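Features > Learning > Work and Trades

A harbour term for Kimstead's Grade 8s 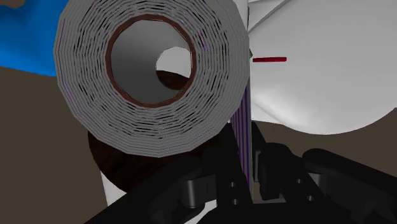
A paper roll seen end-on, computer rendering.

Grade 8 students from Kimstead spent part of August at the Vellport boatyard, learning how a working harbour runs. The program took 35 students, up from a first intake too small to fill the bus.

Mornings began at 7:30 with the tide tables. Students then split between the slipway, the net loft and the office at Gökçe Marine, where they priced a hull repair from a real quote. The total came to $1,559, and most groups forgot the labour.

Afternoons were for the Wakia, an old ferry kept at the inner wharf. Students drew her, recorded her engine and wrote songs to go with it - some better than others. The drawings are up in the ferry terminal until the end of term.

Families pay $100 each, with lunch included. Next year's program adds welding for students who have already done the first course.

Comments (3)

tidewrack: My daughter came home smelling of diesel and wants to go back.

Northside Dad: Is there a bus from the other side of the harbour?

pk_44: The labour is always what gets you.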